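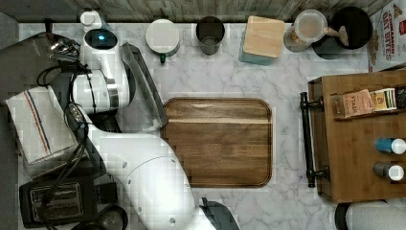
Minutes of the General Meeting, Skokano Residents' Association
Saturday, July 21, 2018, shared kitchen, Building 2

1. Opening
The meeting was called to order at 10 a.m. A quorum was present. The June minutes were approved with one correction: the laundry room lock was replaced by the management company, Skekis, and the association was not billed.

2. Water pressure
Skekis reported low pressure on the upper floors of Building 2 during the morning peak. The pressure-reducing valve is set below the design value. Skekis will reset it and log readings at the riser for 10 days. Residents asked for the log to be posted by the mailboxes.

3. Shared kitchen
The countertop is to be resealed. Two quotes were received. Nigatu quoted $400, including edge repair — Skaveo quoted a higher price with a longer warranty. The Nigatu quote was accepted, 20 in favor, 2 against.

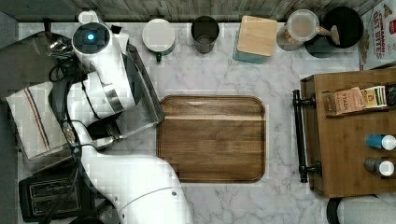

The kitchen will be closed while the sealer cures. Residents are to remove personal items from the cabinets before work starts. Anything left will be boxed and kept in the storage room.

4. Bicycle storage
Untagged bicycles remain in the rack. New tags will be issued with the next dues notice. No action was taken on the request for a second rack — the wall on that side carries the gas line, and clearance has to be checked first.

5. Other business
A motion to move the quiet hours was tabled.

The meeting adjourned at 11:20 a.m.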